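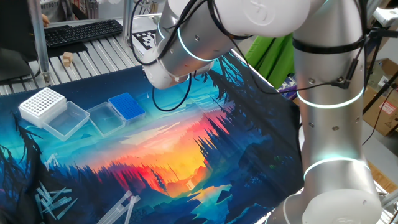
*Pipette tip racks and loose tips on the sunset bench mat.*

# Tonstead pipette tip racks and boxes

If you do any amount of pipetting you will know how much of the day goes on tips: finding them, lining them up, and picking the strays off the bench. A good rack takes most of the bother out of it, and we're very fond of these. The Tonstead range is made up of a tip rack, a clear box to stand it in, and bags of loose tips for filling it, and you can order each part by itself.

## The racks

Each rack is a flat plate with a grid of round holes. You drop a tip into each hole, point down, and it hangs by its collar with the wide end up, ready for the pipette. The holes have a slight funnel at the top, so you don't have to aim very carefully (a real blessing when you're filling a whole rack by hand!).

Racks come in white and in blue. Plenty of labs use the colours to keep two sizes of tip apart, or to tell filled-by-hand racks from bought-in ones. We leave that to you -- the colour has no fixed meaning, and either rack can be had in either hole size.

The plate lifts straight out of its base when you want to wash it. Warm water and ordinary lab detergent are fine. If you sterilise your racks, load them first, leave the lid unclipped, and let everything cool fully before you close it up.

## The boxes

The boxes are clear plastic, so you can see from across the room whether you are running low. They are plain rectangular things with straight sides and they sit flat, empty or full. We like having a spare empty one on the bench while refilling: tip a handful of loose tips in, work from there, and pour whatever is left back into the bag.

An empty box also makes a decent home for tube caps, labels and all the other small bits that wander off. Lids are sold separately, and one lid fits every box in the range.

## Loose tips

Refill tips come in bags of 1000. They are clear, thin and tapered, with smooth walls that let you watch the liquid go up. They do tangle a bit when you pour them out, so spread the pile with a gloved hand before you start picking, and begin at the back row of the rack and work towards yourself. It's oddly restful once you get going.

Please use a fresh tip for each sample. These are single-use, and washing them is a false economy.

## Which pipettes do they fit?

The tips fit the Barua hand pipettes we stock, both the single-channel and the multichannel models. They also fit the Jetero pipettes, although the older Jetero barrels are a touch narrower and need a slightly firmer press. If you have another make, ask us for a sample bag of 15 tips and try them before you order. We would much rather post a few tips than take back a carton.

## The mat

We get asked for these quite often, so it has its own listing now. It is a printed fabric mat with a sunset in orange, red and yellow, dark pine trees to either side, and deep blue water and rocks along the bottom edge. It brightens up a bench no end! Do remember that it is fabric and will soak up a spill, so keep it for dry jobs such as sorting and racking tips, and use a proper wipe-clean surface for anything wet.

## Ordering

| Item | Order code |
|---|---|
| Tip rack, white | TON-1891-W |
| Tip rack, blue | TON-1891-B |
| Clear box | TON-1891-C |
| Lid for clear box | TON-1891-L |
| Loose tips, bag of 1000 | TON-1891-T |
| Sunset bench mat | PUD-2 |

Please say which hole size you want when ordering racks. Everything is packed and sent by Pudach from our own stockroom, and racks and boxes can be mixed freely in one carton.

Page updated 16 December 2024.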